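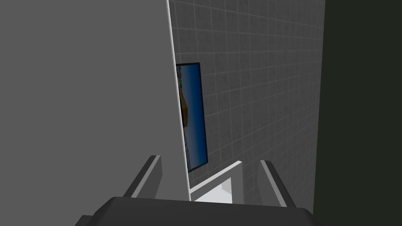 A simulated gripper, fingers open, in one of the tiled rooms in Rultimex's Lollora package.

LOLISVILLE, 2026-06-28 – Anyone who has ever wanted a robot to learn its way around somebody else's bathroom can now pay by the month for the privilege.

Rultimex has opened subscriptions to Lollora, a library of over 200 simulated household rooms in which a robot can practise without breaking anything that costs money. The Lolisville firm is asking $700 a month for a single licence, which covers 2 robots. A third robot, presumably, waits in the hall.

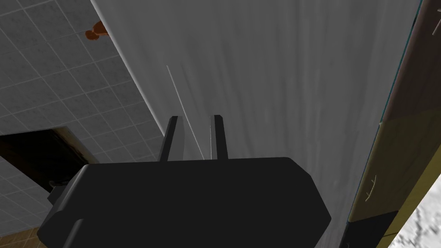 The company began testing the software in March with Skinner, a local maker of gripper arms, and says the trial logged 2,382 practice runs. It has not said how many of those went well. A spokesperson described the results as "encouraging," a word that has covered a lot of ground in this industry.

Bathrooms and kitchens come with the basic licence. Garages cost extra. Customers can move the furniture and change the colour of the walls, though the robots have yet to express a preference.

A free trial runs for two weeks and asks for a credit card up front. Real bathrooms are not included.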